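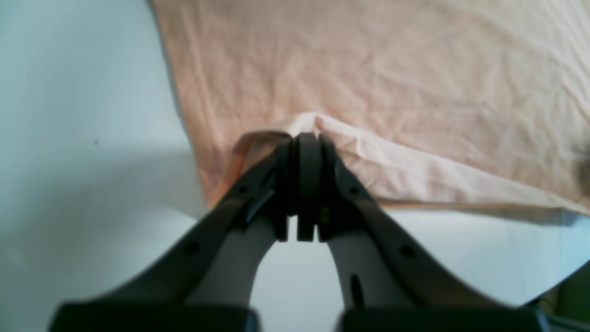

Dolley cloth folding set, readme

Last edited Dec 16, 2022 by Dilruba Mollah. Notes typed up in a rush, ask if something makes no sense.

What it is
Folding and flattening of plain household cloths on a pale table. One cloth at a time. Up to 60 goes per cloth, most have fewer. Collected for the Plorer project, shared with Jakmont and Ketilsson.

The cloths
Soft, light, thin enough to crease if you look at them. Not ironed. We did iron the first lot in August and the folds came out far too neat, nothing like a real airing cupboard, so those goes are in the folder called old. Don't mix them in.
Peach one is the easiest to see against the table. Pale ones are a pain, edges vanish.

Kinds of fold
half - edge to edge, long side first
quarter - half, then half again
flat - no fold, just pull the creases out
heap - starts scrunched up, ends any way you like 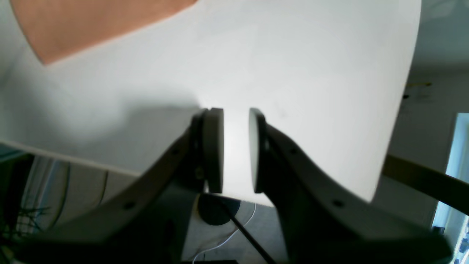

Each go has a short text note saying which cloth, which fold, and how it ended (good / messy / gave up). "Messy" means corners out by more than 4 cm. Measured with a tape on the early ones, by eye after that, so treat it losely.

Folders
cloths/ one per cloth
notes/ the text notes
old/ ironed lot, see above

Known problems
- 11 notes have the fold kind missing. Will fill in when I get a minute.
- Start of a go is sometimes late, cloth already lifted at one edge.
- Daylight changes over the afternoon, so the same cloth can look pink or orange. No colour fix done.
- quarter is spelt "quater" in a few notes. Search for both.

Using it
Fine for teaching and for your own tests. Please don't pass copies on, send people to Dilruba insted. If you split it, split by cloth and not by go, otherwise the same creases turn up on both sides.

Still to do: towels, pillowcases, anything with a hem thicker than a tea towel's.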